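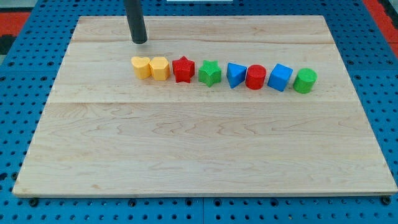
Report from the Brindel open day

Our insurance fund holds an open day once a year at its claims centre in Stornley. I have been a member since I moved to this country, and each year I told myself that I should go, and each year I found something else to do. This time I went. I write down what I saw because several people in my language class asked me how the private extras cover works, and I did not have a good answer for them before.

Brindel is a small fund. It sells hospital cover and extras cover, and the extras are mostly dental, optical and physiotherapy. The claims centre is a two-storey building behind the bus station, with a car park which was already full when I came. I had taken the bus, so it did not matter to me. At the door they gave us a sticker with our group number and a paper bag with a pen, a toothbrush and the new cover guide, valid from 1 August 2022. My group was number 2 and we waited in the lobby until the first group had gone upstairs.

The tour started in the mail room. I was surprised that there is still a mail room. Most claims arrive through the phone app or directly from the dentist's terminal, but every morning there are envelopes with receipts in them, some folded very small. The receipts are flattened, scanned and then kept in boxes for a time before they are destroyed. Our guide told us that on the day before our visit 304 paper claims had come in, and that this was a heavy day. She asked us kindly not to use staples. I have always used staples.

From there we went up to the assessing floor. It is one long room with grey carpet and low walls between the desks. We were not allowed to look at the screens, which is correct, and all the screens on our side had been switched to a practice claim with a made-up member. The assessor showed us how it goes. The dentist writes an item number for every thing he does: one number for the examination, another for the cleaning, another for each filling depending on how many surfaces of the tooth it covers. The system compares the item with the member's level of cover, then with the waiting period, then with the yearly limit. If all is in order, it pays without a person looking at it. If something does not agree, it goes into a list and a person opens it.

I asked what is the most usual reason for a claim to go into the list. I had expected fraud, or wrong numbers. The answer was waiting periods. People join, they go to the dentist for a crown after three months, and the crown has a waiting period of twelve months. The assessor said this is the call they like least. The member has often paid already, and the cost of a crown is not small.

Somebody in the group then asked whether the fund can make an exception. The reply was no for major dental, but for general dental they sometimes have an offer where the short waiting period is waived for new members. These offers come and go. In July there was one, and it closed at the end of the month. I wish they had put a date on the poster in the lobby, which was still hanging there and which two people in my group wanted to use.

After this came the part that was most useful for me, a talk of half an hour in the meeting room. It was about annual limits and how to read them. I will try to repeat it as I understood.

An annual limit is the most that the fund will pay for one kind of service in one year. It is not the price that you pay, and it is also not a promise that all your bill will be covered up to that amount. For each item there is a separate benefit. For instance, on my level the benefit for a standard check-up with clean is 83 dollars. If my dentist charges more, I pay the difference myself, even if I have hundreds of dollars of limit left. I did not know this. For some years I thought that my dentist was making a mistake on the bill, and I was too shy to ask him.

There is one more thing to look for, and it is the lifetime limit. This is usual for braces. The limit does not start again in January, it is one amount for the whole life of the member. A father in our group had two children who will both need braces, and he was writing very quickly. He was told that each child on a family policy has an own limit, and he looked relieved.

The talk also compared having a policy with simply saving the money. I respected them for doing this, as it is not in their interest. The speaker said that a young person with good teeth and good eyes may pay more in premiums for extras than comes back. Hospital cover is another question. There she showed us an account from a knee operation in a private hospital, with the names removed. The member's part without cover would have been far above 4,000 dollars, and with cover it was the excess and a gap for the anaesthetist. She told us always to ask for the gap in writing before the operation - not only from the surgeon, from everybody who will send a bill.

During the break there was coffee and also fruit, and some small stands along the wall. Salian, an optical chain that has an agreement with the fund, was cleaning and adjusting glasses for free. I let them do mine and they sit better now. Irkeck, the company which makes the claiming app, had a table with two phones where you could try the new version. The camera reads the receipt and fills in the date and the item numbers by itself. On my receipt it took the clinic's postcode for the fee, but it let me correct it, and the young man wrote this down. I hope that he will pass it on.

A few remarks for those who want to go next year.

Register early, the groups are small and they close the list when it is full. Bring your membership card if you have a question about your own policy. There is a desk on the ground floor where they can open your file, and without the card they will send you away, as they did with the lady in front of me. Write your questions at home. In the room it goes fast and some of the words are difficult, for example "excess", "gap" and "benefit", which in daily English mean something a little different.

The upper floor can be reached with a lift, but it is slow and the tour does not wait very long. If you walk with difficulty, tell them at registration and they will start you upstairs. There were also children in the other group. For small ones I think it is too long, though they enjoyed the big plastic teeth at the dental stand.

What I missed was any explanation about complaints. I asked at the end, and they gave me a leaflet, but it did not say how many days the fund may take to answer. The leaflet says to write first to the fund, and if you are not satisfied, to the ombudsman. I have since asked by email about the number of days and received an automatic reply.

On the bus home I read the cover guide from the paper bag. On page nine there is a table of all extras with the waiting period, the item benefit and the yearly limit next to each other. It is printed very small, but everything from the talk is in it. You can get the same guide at the front desk on any working day, or they send it by post if you call them.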